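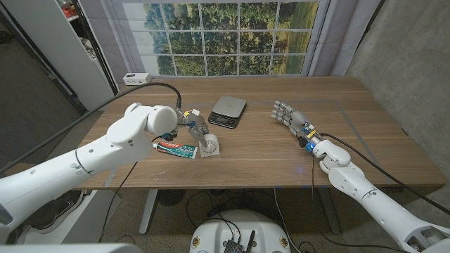

What Client Reviews Tell Us About Law Firms

Student project report
Leandro Pacheco
March 10, 2023

Question

Most small law firms in Stalville put client praise on their home pages. I wanted to know if a person looking for a landlord-tenant lawyer could learn anything from it. I went in doubtful and I still am.

Method

In February I read 807 quoted reviews from the websites of firms in Stalville and Tullov. I marked whether each one named a type of case, a result, a fee, or a complaint. Reviews under 2 sentences were kept in, which my instructor questioned. I thought dropping them would make the firms look better than they are.

Results

Only 80 reviews said what kind of case the client had. Fees came up even less, usually as "fair" or "worth it." Just 2 reviews had anything negative in them, and one of those was about parking. The word "professional" was so common that I stopped marking it.

The Tanoli directory, which lets anyone post, had a wider spread of opinions. I don't trust it much more. A losing client may blame the lawyer for a weak case, and the directory does not check whether the writer was ever a client. Vaveck, the other directory I tried, hides older reviews unless you pay.

Problems with this project

I did all the marking myself, so there was no second reader to disagree with me. I also can't tell which reviews a firm left out, and that is probably the bigger gap. Some quotes ended in dots where text had been removed.

Next step

I would like to call 100 former clients and ask what they wish they had known before signing a fee agreement. Getting their names would be hard, as client lists are private.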